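Floker clip-on tuner -- set-up

1. Slide battery in, + side up. Clip to headstock.
2. Hold power 2 seconds. Screen shows 440.
3. Pluck low E on its own, mute the rest. Needle left = flat, tighten the peg.
4. Go up string by string, then check low E agian. New strings drift.

Note: shuts off after 14 minutes idle.

CAUTION -- dont leave clipped on overnight, pad can mark laquer finishes.

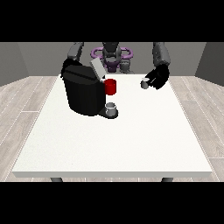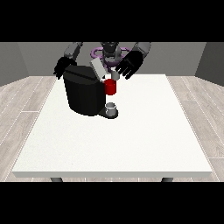
Both views: robot at the table, purple ring around upper body.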